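家庭衣料の手入れ 第9回
ズボンを平らに置く、そろえる、たたむ

担当:Colin Mapplebeck
教科書の該当箇所:382ページから
持ち物:洗い終えた長ズボン1本(丈や素材は問わない)、巻尺、筆記用具

1. 今回の範囲

前回はシャツの襟と前立てを扱った。今回は長ズボンに移る。扱うのは、乾いたズボンを広い面に置いてから、たたんで引き出しに入れるまでの部分である。アイロンは第10回に回す。プレスの筋を付けるズボンも次回にまとめて扱うので、今回は筋のない普段着を前提に読んでほしい。

たたみ方そのものは短い手順で、ほとんどの人がすでに何らかのやり方を持っている。時間がかかるのはその手前の、置いて形を出すところである。今回の実習の配分も、置く作業に長く取ってある。

2. 置く場所

家庭でズボンの全長をそのまま置ける面は限られる。食卓、床、ベッドのうち、よく使われるのはベッドである。広さは十分にあるが、作業台として見るとくせがある。

まず、面が柔らかい。手で押すと布と一緒に下の寝具も沈むため、しわを押し伸ばしたつもりでも、手を離すと戻ることがある。ベッドの上では押すより引くほうが効く。片手で股の付近を軽く押さえ、もう片方の手で裾を脚の方向に引く。

次に、掛けてあるものの表面が影響する。光沢のある滑りやすい布ではズボンが動きやすく、裾を引くと腰のほうまでついてくる。刺繍やレースの入った布では、ファスナーの引き手やホックが糸にかかることがある。前を閉じてから置くこと。すでに引っかけてしまったときは、引っ張らずに金具の側を持ち上げて外す。

掛け布のしわも先に直しておく。下のしわはそのまま上のズボンに出る。端から端まで完全に伸ばす必要はなく、ズボンを置く範囲だけ手のひらでならせばよい。

ベッドに対する向きは、縦でも横でもかまわない。手前の縁に沿って横に置くと、腰から裾まで体の位置をあまり変えずに手が届く。縦に置く場合は、足元側に裾を向けると奥に身を乗り出さずに裾をそろえられる。ベッドの高さが低い場合は膝をついて作業する。中腰のまま何本も続けないこと。

3. 各部の名前

この資料では次の呼び方を使う。教科書は2012年の版を使っているので、索引では別の名前で載っている語もある。

ウエスト帯:腰の上端に付いた帯状の部分。
前あき:ファスナーまたはボタンで開閉する部分。
持ち出し:前あきで重なる小さな布。
股の交点:前後と左右の縫い目が集まるところ。
内股線:股の交点から裾まで、脚の内側を通る縫い目。
脇線:ウエスト帯から裾まで、脚の外側を通る縫い目。
裾:脚の下端。三つ折りで縫ったものと、外側に折り返したものがある。

混同が多いのは内股線と脇線である。脚がねじれて置かれていると、上から見えているのがどちらの線か分からなくなる。迷ったら裾から見ずに、股の交点から指でたどる。交点につながっているほうが内股線である。

4. 置いた直後の状態を読む

ズボンを置いたら、すぐには直さず一度全体を見る。見る順は、腰、股、奥の脚、手前の脚、裾とする。順番を決めておくと、目立つしわにばかり手が行くのを避けられる。

下の写真では、ウエスト帯が左、裾が右に来ている。2本の脚は狭いV字に開いている。奥の脚は中ほどに折りじわが固まり、内側の縁が巻き込まれている。手前の脚のほうがなめらかで、浅い波が斜めに走る程度である。股からは斜めのしわが放射状に出ている。 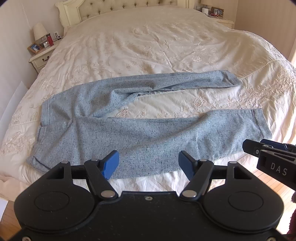
Lilibeth Dagdagからは、脚を先に伸ばすと股のしわが残ってしまい、結局は腰から全部やり直すことになるので、自分は股を整えるまで裾に触らないことにしている、という意見が寄せられた。左右の脚を重ねてから振る方法も試したが、柔らかい生地では内股線がずれるばかりだったという。

この意見のとおり、手を付ける順は見る順と同じでよい。裾から始めると、脚の布を腰のほうへ送り返してしまいやすい。

しわの形からは、どの方向に直すかの見当がつく。

股から放射状に出るしわ。脚の開きと腰の向きが合っていないときに出やすい。脚を一度浮かせ、腰の中心から左右同じ角度になるように置き直す。手のひらでこすっても取れない。

脚の中ほどに集まるしわ。布が余って溜まっている。膝のあたりを持ち上げ、裾のほうへ送る。

縁の巻き込み。脚が筒のまま少し回っている。裾の両端、つまり内股線の下端と脇線の下端をつまみ、筒を戻す。

浅い斜めの波。ごく軽いねじれである。裾を軽く引くだけで消えることが多く、消えなくてもたたむのに支障はない。

なお、霜降りや細かい斑点のある生地は、浅いしわが柄に紛れて見えにくい。目で見るだけで済ませず、手の甲で一度なでて確かめる。手のひらより手の甲のほうが、布を動かさずに凹凸を感じ取れる。

5. 置き直しの手順

(1) 前あきを閉じる。ボタン、ホック、ファスナーの順はものによって違うが、すべて閉じる。ひも通しのものは、ひもを中に入れる。

(2) ポケットの中を空にし、袋布が外に出ていれば戻す。袋布が中で丸まっていると、腰の横に硬いふくらみができる。口から指を入れ、袋の底まで届かせて平らにする。

(3) ウエスト帯の両端を持ち、横に軽く張ってから下ろす。帯の上端に小さな折れや浮きがあれば、この時点で直す。裏の布が上にのぞいている場合は、帯の内側へ指で押し込む。

(4) 股の交点を片手で押さえる。押さえるだけで、押し下げない。

(5) 奥の脚を、膝のあたりと裾の2か所で持ち、浮かせてまっすぐに置く。

(6) 手前の脚も同じようにする。

(7) 両方の裾を見比べ、長さをそろえる。そろわないときは、短く見えるほうの脚の途中に布が溜まっている。裾を無理に引っ張って合わせず、(5)か(6)に戻る。

(8) 手の甲で全体をなでる。

慣れないうちは(4)を飛ばしがちである。実習では、2人1組で片方が股を押さえる係をするところから始める。

6. 裾と腰の細部

脚の向きがだいたい決まると、残りの乱れは端に集まる。裾の幅、折り返し、腰の端の折れの3点を見る。

裾の幅は、左右で違って見えることがある。同じ寸法に縫われていても、片方の脚がねじれていれば裾は細く見え、もう片方は広く角ばって見える。縫い目の位置を左右で比べると、幅の違いが仕立てによるものか、置き方によるものかが分かる。

折り返しのある裾は、折り返しの中に布の端が入り込んだり、片側だけ下がったりする。指を1本入れて一周させる。

腰の端では、重なりの小さな布がめくれていることがある。そのままたたむと、めくれたところに角のような折り目が残る。

次の写真で、この3点を自分で探してみること。奥の脚は右上へ斜めに伸び、少しねじれて寄っている。手前の脚は横にまっすぐ近く伸びて、端に折り返した裾が見える。左の腰の端には小さな折れがある。奥には、ボタン留めの詰め物をした装飾的なヘッドボードが立っている。
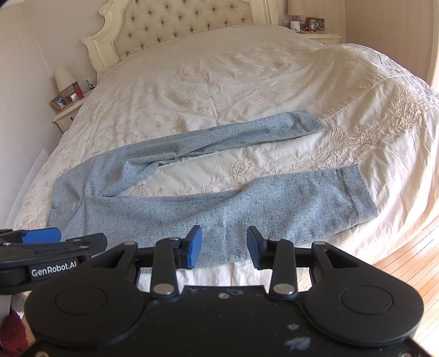 写真提供:Kastton資料室

腰の折れは小さいので見落としやすい。直すときは、折れたところだけを指先で起こそうとせず、手順の(3)に戻って帯全体を張る。帯が張れれば、端の布もたいてい元の位置に収まる。

ねじれた脚を直すときは、裾だけを回さない。裾だけを回すと、ねじれが膝の上に移る。膝のあたりに片手を添え、裾と膝を同時に回して、股に近いところまで筒を戻す。

7. たたむ

置き直しが済んだら、次の順でたたむ。右利きでも左利きでも手順は同じで、腰を置く側を自分の楽なほうに変えてよい。

(1) 縦の中心で半分に折り、左右の脚を重ねる。奥の脚を手前に重ねても、その逆でもよい。重ねるときは裾と腰を同時に運ぶ。1人で両方に手が届かないときは、腰を先に合わせて軽く押さえ、それから裾を運ぶ。

(2) 股の後ろ側に三角に飛び出した部分を内側に折り、全体を長方形に近づける。前側で重ねた場合と後ろ側で重ねた場合では、飛び出す大きさが違う。

(3) 裾を腰のほうへ持っていき、ウエスト帯の少し手前で止める。帯の上まで重ねると、その部分だけ厚くなる。

(4) さらに半分、または三つに折る。どちらにするかは引き出しの深さで決める。

Grilleyの実習室の引き出しは、内側の深さが200ミリである。立てて入れる場合は、たたみ上がりの高さをこれより低くする。家の引き出しに合わせる人は、深さを測って下の欄に書いておくこと。

自宅の引き出しの深さ( )ミリ
たたみ上がりの高さ( )ミリ
折り方 二つ折り・三つ折り

立てて入れたときに倒れるのは、最後の折りがゆるいか、(2)の三角が外に残っている場合が多い。三角を直しても倒れるなら、二つ折りを三つ折りに変えてみる。薄手の夏物はもともと立ちにくいので、寝かせて重ねてよい。

8. つるす場合

たたまずにつるす場合も、置き直しの(8)までは共通である。クリップ式のハンガーで裾を挟むときは、内股線と脇線を重ねてから挟む。横棒に掛けるときは、膝より少し上が棒に当たるようにすると、前後の重さがつり合いやすい。

実習室のハンガーはFondixの棚にある。クリップの内側の当て布が外れているものが混じっているので、挟む前に見ること。外れているものは棚の下段に分けておく。

混んだクローゼットにつるすと、置き直した意味がなくなる。ハンガーとハンガーの間に手が入らないほど詰まっているなら、普段着はたたむほうに回したほうがよい。

9. 実習

前半は1人1本、各自の持参したズボンで手順5の(1)から(8)までを行う。終わったら、しわの残っている場所を下の図の代わりに言葉で書く。「膝の下、内股線寄り」のように、部分の名前を使って書くこと。「右のほう」「上のほう」だけでは、向きを変えたときに場所が分からなくなる。

しわの残った場所( )
戻った手順の番号( )

後半は隣の人とズボンを交換し、相手の1本をたたむ。自分のものは布のくせを手が覚えているので、他人のもののほうが手順の抜けに気づきやすい。たたみ上がったら持ち主が一度開き、新しい折り目が付いていないか見る。

作業台は硬い台と、寝具を敷いた台の両方を用意してある。必ず両方を使うこと。硬い台でうまくいった引き方が、柔らかい台では強すぎることがある。

10. 質問の多い点

乾いた直後にたたんでよいか。手で触って温かいうちは、たたむと折り目が付きやすい。冷めるまで平らに置いておく。縫い代やウエスト帯は厚みがあって乾きが遅いので、そこが湿っていないかも触って確かめる。

裏返して洗ったものはどうするか。表に返してから置く。裏返しのままでは、ポケットの袋布がどちらに倒れているか確かめにくい。脚を返すときは、内側から裾をつかんで腰へ引き抜く。

ゴム入りのウエストは張れないのではないか。張りきる必要はない。ゴムの縮んだ幅のまま、ギャザーが左右に均等に散っていればよい。腰が脚より狭いままになるので、7の(2)の三角は小さくなるか、出ないこともある。

丈の長いものがベッドの幅に収まらない。裾が縁から垂れると、その重さで脚全体が引かれる。斜めに置くか、垂れる分を先に折り上げておく。

子ども用の短いものも同じ手順か。同じでよいが、(5)と(6)で膝と裾を別々に持つ必要はない。

11. 次回まで

自宅の普段着のズボンから1本選び、硬い面とベッドの上の両方で置き直しをしてくること。どちらで何番の手順に戻ったかを書き、次回の初めに出す。教科書はアイロンの温度表の節まで目を通しておく。

プレスの筋があるズボンを1本持ってくること。当て布はこちらで用意する。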